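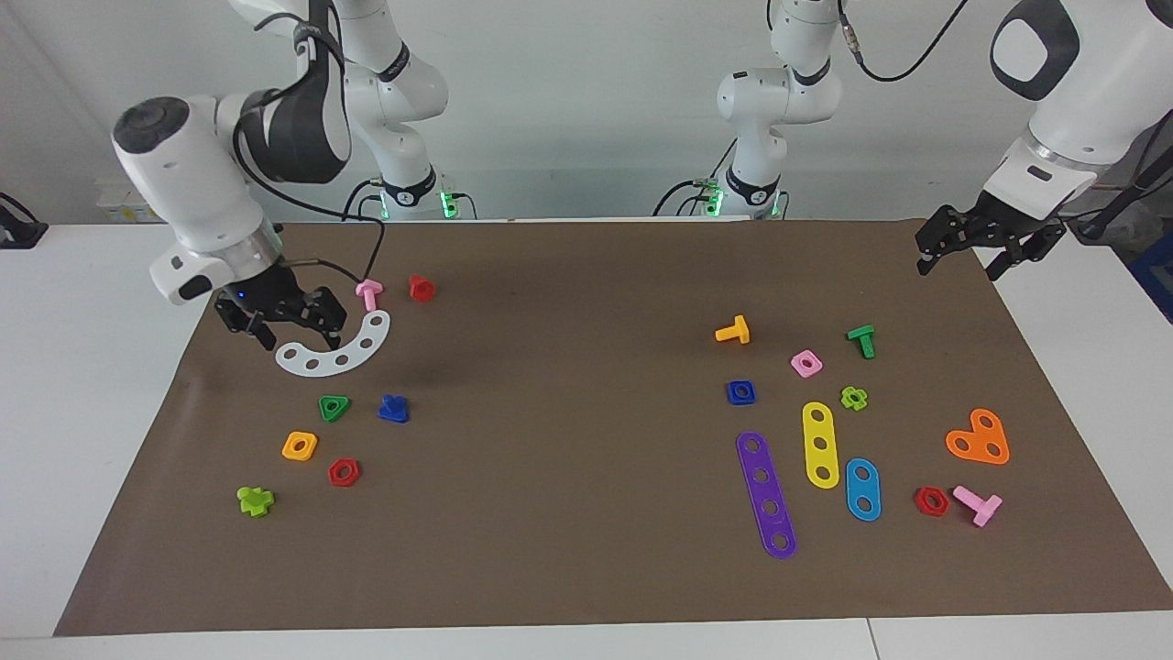
Stunia Table Cover Paper, Brown, Roll

Strong brown paper for covering tables during craft work, children's play, model building and packing. You roll it out, cut it, and the table under it stays without scratches and glue.

Item number: 658
Sold by: Bundport
Color: natural brown, not printed
Sheets can be cut to any length with normal scissors.

How to use it
Clean the table first. Put the paper with the smooth side up and fix the corners with tape. If the roll was stored standing, the paper may curl at the ends – leave it flat under some books for the night. For painting with much water we advise two layers.

Please note
The paper is not waterproof. It is not made for contact with food. Keep it away from candles.

Delivery
Orders leave our warehouse in 2 working days. Rolls travel in a cardboard tube, and the tube can be used again for storage.

Customer opinion
"I use it in my hobby room all winter. The glue does not go through, only the first piece from the roll was a little wrinkled." – Despina Michailidis

Questions about larger orders: please write to Panagiotis Spanos, sales office.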